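Favus Cell Maintenance and Setup: Progress Report to the Dastura Fund
14 January 2018

The reporting period covered the overhaul of the Favus handling cell and its return to daily use. Work on the arm itself is complete. Work on the table and the calibration routine continues.

The arm had logged 2,534 hours when it was taken out of service. The grease in the wrist joint was replaced, the tool flange was cleaned and its screws were tightened to the value given in the Nasr service manual. One cable to the gripper showed wear near the elbow and was exchanged. The service interval has been shortened to 2,000 hours, and the next inspection is planned for June.

The maple board that serves as the work surface had shifted on the perforated table, and grasp heights no longer agreed with the stored values. The board was realigned and the table origin measured again. Staff now check it before each session — a task of four minutes — and enter the result in the cell log.

Checks are made with a set of colored blocks in several shapes, among them cylinders, a star and a heart. The close spacing of some blocks is a useful test of gripper clearance. Since restart the cell has completed 1,438 logged picks. The printed marker beyond the far right corner of the board remains the reference for the camera position.

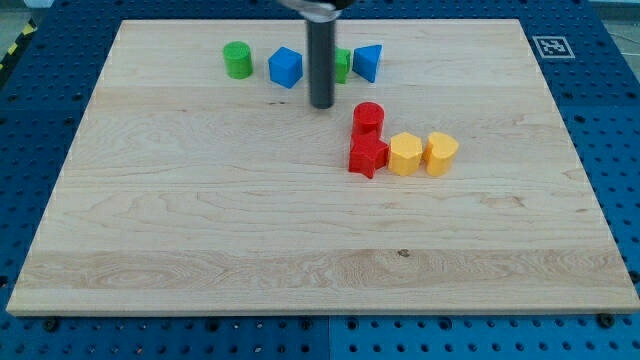

Guido Ferraro asked that the fingertip pads be inspected at the same time as the table origin, noting that worn pads had caused height errors on the Ekeo cell that were first blamed on the board. The request has been accepted, and a line for pad condition has been added to the log sheet.

Spending remains within the approved amount. One spare gripper cable and two sets of pads are still on order.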